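March, bench notes, gripper comparison, second go

Picked up where I left off with the two arms on the shared rail. Left one still has the plain black gripper, right one has the black gripper with the red accents, and I wanted to know how they behave when both have to hold the same small thing. Hinata Kamata thinks we should just buy a matched pair from Zindard and be done with it. Maybe! But I'd like a reason before I spend the Poltgate money.

Changed the controller loop first (Lucero build, now 500 Hz on both sides, it was 1000 on the right and the handoffs felt jumpy). Much calmer. Then 22 handoffs of soft stuff, with the closing force on setting 2 the whole time – I kept wanting to turn it up and didn't.

Folded things are the nasty case, they give in the middle and then one side wins. For the brown one I had both grippers come in at the center of the table and hold it tilted between them.
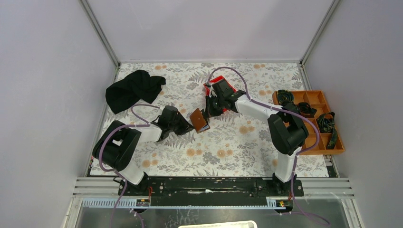 Does the loop rate need to match on both arms? For handoffs I'd keep it matched, otherwise the faster side keeps correcting against the slower one and the object gets tugged.

To do: swap the grippers left to right and rerun, check the cable slack on the right arm at full reach, ask Womex about softer pads.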